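Workshop notebook, September, page 42

Bedding week, and I'm having a great time with it! Back in the Bralham room this morning, bed stripped and made up again before 9:40, then straight on to the blankets. Thin fleecy throws from the Zovdale box first, the heavier ones after lunch. The Gromitz shelf is 36 cm deep, so everything has to end up narrower than that or the door won't shut. Thirds lengthwise, then roll from the short end. Works beautifully on the small throws (so fast!), still sloppy on anything over 140 long.
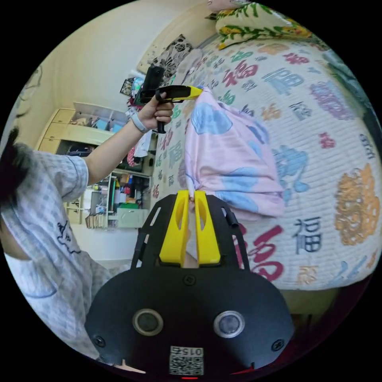 Rolls keep beating flat folds for me, mostly for how they sit on the shelf and how easy it is to pull one out without wrecking the pile. What I want to fix is the sag. Lift a soft roll by its two ends and the middle drops, same as the pink one with the cloud-like pattern drooping in the picture, and then the layers start to creep. Tighter first turn, maybe? Or a tie at the center, I have a bag of cotton tape somewhere. Also the white quilted spread with all the 福 characters is a joy to work beside, magenta and teal and orange everywhere, and I'd like to keep it on for the rest of the week.

To do: wash blanket 261, find the tape, measure the top shelf again (40 or 42?).

Last updated: September, 4:15 pm
3 comments · 5 shares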